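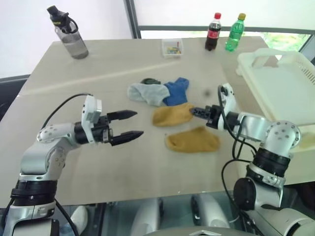
Clovetti depot burglary

The Clovetti depot burglary was the theft of 1,574 wristwatches from a storage building in Adorby, a market town on the river Cisavier. It took place overnight in October and was discovered by the morning shift. The watches belonged to Clovetti, a wholesale dealer which supplied independent jewellers in the region. Eugeniusz Marciniak, a former delivery driver, was convicted of burglary and of handling stolen goods. His appeal against the burglary conviction was dismissed on 2026-01-31.

The case is chiefly known for the dispute over an alarm log, which formed the main ground of the appeal, and for the changes to key holding that followed in the Adorby police district.

Background

Clovetti moved its stock to Adorby after giving up the lease on an older building further down the valley. The depot stood at the end of Quartey Lane, on a trading estate that was closed to vehicles at night by a single barrier. The building had been put up for a furniture importer and was adapted for small, high-value goods by adding a caged area, a time lock on the inner door and an alarm connected to a monitoring centre.

Under the company's insurance terms, two people had to be present whenever the cage was opened. Keys to the outer doors were kept by the depot manager and by a contract security firm. A further set had been issued to the drivers during a period of early morning loading. Records produced at the trial showed that this set had been signed for on each occasion until the summer before the burglary, after which the entries became irregular.

The burglary

The outer door was opened with a key. Entry to the caged area was gained by cutting through the mesh at the rear, where shelving hid the damage from the doorway. The time lock was not touched. Stock was removed from its presentation boxes, which were left in the building, and carried out through a side door facing the railway embankment.

The alarm panel registered a fault shortly before midnight and restored itself 4 minutes later. The monitoring centre treated the event as a loss of signal, and under the rules then in force no patrol was sent. A second fault did not produce a call either. The prosecution maintained that the first fault marked the moment of entry. The defence argued that similar faults had been recorded throughout the month and that the time of the burglary had never been established.

Investigation

The inquiry was led by Jörg Schwerdtfeger, then a detective inspector in the property crime section. Officers took statements from current and former employees and recovered footage from premises along Quartey Lane. Most of it had been overwritten before it could be collected. A recording from a tyre workshop showed a pale van passing towards the estate and returning later the same night, but the registration plate could not be read.

The first stolen watches were identified when a jeweller in a neighbouring district checked serial numbers against a circulated list. They had been offered to him in a mixed lot with second-hand pieces. The seller had bought them at a car boot sale and was later treated as a witness. Further inquiries led to a rented garage in the upper part of Adorby, where police recovered nearly 100 watches together with packing material bearing Clovetti stock labels. The tenancy was in the name of a relative of Marciniak.

Marciniak had worked for Clovetti as a driver and had left the company before the burglary. He was arrested at his home and denied any part in the theft. In interview he stated that he had stored the goods for an acquaintance, whom he declined to name, and that he had not known where they came from.

Trial

The trial was held at the district court in Adorby. The prosecution relied on the missing driver's key, the contents of the garage and mobile telephone records placing Marciniak's handset near the estate on the night in question. The defence accepted the telephone evidence but pointed out that the same mast served the street in which he lived.

A technician employed by the alarm installer gave evidence on the panel log. He stated that the internal clock had not been corrected since installation and might have drifted, but could not say by how much. The judge directed the jury to treat the recorded times with caution.

The jury found Marciniak guilty on both counts. He was sentenced to imprisonment and made subject to a confiscation order. No other person was charged with the burglary itself, although the court accepted that it could not have been carried out by one man alone.

Appeal

The appeal was confined to the burglary conviction. Counsel for Marciniak argued that the log should have been excluded altogether, as its accuracy could not be tested, and that the judge's direction had not removed the resulting unfairness. It was also submitted that possession of part of the stock was consistent with handling alone.

The court held that the direction had been adequate and that the case did not depend on the exact time of entry. It described the evidence of the key, taken together with the method used to reach the cage, as pointing strongly to someone familiar with the building. The sentence was not altered.

Recovery of property

Further watches were traced through pawnbrokers and online sales. In all, 70 per cent of the stolen stock remains missing. The insurer met the claim in part, having made a deduction for the failure to keep proper key records. Items returned after settlement became the property of the insurer and were sold at auction.

Later changes

Following the trial, the Adorby police district revised its guidance on intruder alarms. Repeated loss of signal from a commercial building within a single night is now to be reported to the duty officer, and businesses registered with the district are asked to name their key holders each year. Schwerdtfeger contributed to the guidance before moving to a training post.

Clovetti left Quartey Lane when its lease expired. The depot was later divided into smaller units.

See also

Alarm verification
Confiscation order
Handling stolen goods
Key holding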